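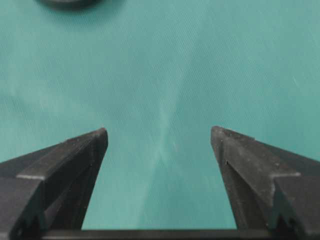 Attachment 1. Pale crease near the middle of the cloth, forked look where two lines meet.

Ticket 919
Product: Amotska bench cloth, teal, size 900
Seller: Gamel
Opened: 2023-08-12
Status: Closed
Subject: Fold lines won't come out, one has turned pale

Original message

We have an Amotska cloth on the sorting bench in our Osoncombe shop. It came folded in a flat packet and has been in use since February. Most of the fold lines have softened and I can live with them. One has gone lighter than the fabric next to it and it catches the eye every time we lay small parts on the cloth. There are also a few light specks and a short thin line near it that look like scratches.

What I want to know:
Is the pale line a crease that will come out, or has the color gone?
If it will come out, how hot can the iron be?
If it won't, can I buy the cloth without the fittings? The set costs more than we want to pay again.

What has been tried so far:

1. Smoothed by hand and left overnight under a cutting board. No change.
2. Turned the cloth around end for end so the line was farther from where we work. The line is still there, just in a different spot.
3. Lint roller over the specks. Some lifted, some did not.
4. Damp sponge along the line, left to dry. It looked better while damp and came back when dry.
5. Pulled the cloth tight and clamped it at two corners. The softer folds got flatter. The pale one did not, and I took the clamps off again when they got in the way.

I have not ironed it. The care label has rubbed off and I can't read the temperature.

Update from customer, same day

I was asked what normally sits on the cloth. It is mainly the tray of electrical tape. The tray is shallow white plastic with a raised rim, and the rolls lie flat in it, in yellow, black, blue, white and a reddish orange. We use the colors for marking cable ends. The tray gets pushed back and forth a good deal, and it gets lifted off at the end of the day and put on a shelf. The rolls themselves also end up directly on the cloth when someone is in a hurry.

So my other question is whether the tape could be doing this. The rolls are Fahmy, the ordinary kind. I have had old rolls leave a sticky edge on a shelf before. The pale line does not feel sticky, but I would like to rule it out before I put heat on it.
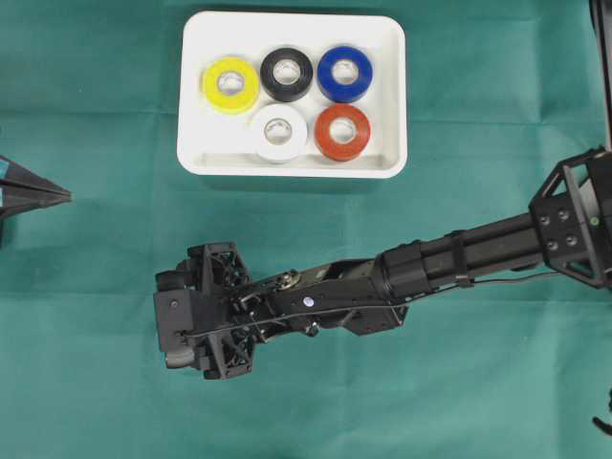
Gamel Support: Tape adhesive on this cloth normally shows as a darker mark and picks up lint, so a pale line with no tack is more likely wear along a fold. When the cloth is folded in the packet the twill is pressed hard at the edge, and if something then slides across that ridge for months, the surface fibers get rubbed. The sponge result points the same way. Rubbed fibers look darker when damp and go pale again when dry.

Please try the following in this order.

1. Take everything off and shake the cloth out. Check the bench top under the line for grit or a raised screw head.
2. Turn the cloth face down on a clean towel.
3. Mist the back of the line with plain water. Do not use starch or fabric spray.
4. Iron on the low setting through a thin cotton cloth, ten seconds at a time. Press and lift. Do not slide the iron.
5. Let it cool flat before moving it.
6. If the line is still pale, brush the face with a soft clothes brush, along the diagonal of the weave and then across it.

If you do find any adhesive, remove it before step 3. Heat will set it. A little rubbing alcohol on a white rag is fine, but test a corner first.

The cloth can be bought on its own. It is part 217 in the spare parts list. The corner fittings from your set will fit it.

Customer reply

Results below.

Step 1: No screw head. There was a strip of old masking tape on the bench top with one end curled up. It was under part of the line but not all of it. Scraped off.
Steps 2 to 5: Did this twice. The ridge is gone, and I can run a finger over it without feeling anything. The smaller folds near the ends came out too.
Step 6: Some improvement. The line is fainter but I can still find it when the light is from the side. The fork in it is about half as visible as before.
Adhesive: Wiped the face with alcohol on a white rag before starting. No residue, and no color came off on the corner test.
Specks: Most brushed off. The short thin line did not. I think that one is a real scratch from a cable end.

I would call this good enough for daily use. I have ordered one of part 217 to keep in the drawer.

One suggestion for the product page: please say that the cloth ships folded and should be pressed before first use. We would have done it in February if the leaflet had mentioned it.

Gamel Support: Thank you, passed on to the people who write the leaflet. When the spare arrives, take it out of the packet and store it rolled on a tube. A felt pad under each corner of the tape tray will also cut down on rubbing. Your spare is on order 163. Closing this ticket. Reply here within 30 days if you want it reopened.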